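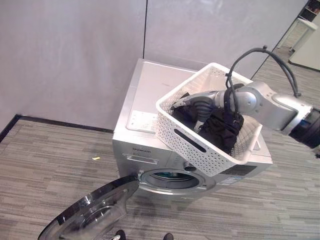 Figure 1. A front-loading washing machine with the door open, showing the drum opening and rubber gasket.

Course materials > Textile Care and Household Science > Unit 4 > Laundering: water, heat and detergent

Unit 4: Laundering – water, heat and detergent
Course leader: Nabil Boutros
Revised 2023-05-17

4.1 Scope of the unit
This unit considers how soil is removed from fabric in domestic washing. Students are expected to have read the Unit 2 notes on fibre types, as the behaviour of cotton, wool and polyester in water is assumed throughout.

4.2 Soil and its removal
Soils are grouped for this course as water-soluble (salt, sugar, sweat), oily (skin grease, cooking fat) and particulate (clay, soot). Most worn clothing carries a mixture. Water alone will lift much of the first group. Oily soils need a surfactant, whose molecules have one end that is drawn to water and another that is drawn to grease. In sufficient quantity these molecules gather round the oil and hold it in the wash water until it is drained.

Particulate soil depends more on movement. In a front-loading machine the drum turns on a horizontal or nearly horizontal axis, so that the load is lifted and dropped through a small volume of water. An overfilled drum prevents the fall and reduces the mechanical action, whatever programme is chosen.

4.3 Temperature
Warm water softens grease and speeds most chemical reactions in the wash. Enzymes are proteins and lose their activity if overheated. Protein stains such as blood and egg should be rinsed in cold water first, as heat will set them. Wool is liable to felt when heat and agitation are combined.

4.4 Hard water
Calcium and magnesium ions combine with soap to form scum, which dulls fabric and leaves it stiff. Modern detergents include builders to bind these ions. Dosage should follow the local hardness and the degree of soiling – both are normally given in the table on the packet.

4.5 Practical exercise
Each pair will receive two cotton swatches from the Griren set, marked with cooking oil and with clay. One swatch is washed in plain water and the other with the Cleltis powder supplied. Dry both flat, compare them with the untreated strip and record the result on the Dendora sheet. Written accounts are due before the Unit 5 lecture.

Comments

Cavalcanti_R: Is the swatch exercise assessed, or only the written account?

N. Boutros: Only the account is marked, but the completed sheet must be attached to it.

ptw77: The link to the Unit 2 notes still opens the February version.

marlow: Section 4.4 was very helpful, thank you. Our water at home is extremely hard and I had been using far too little powder.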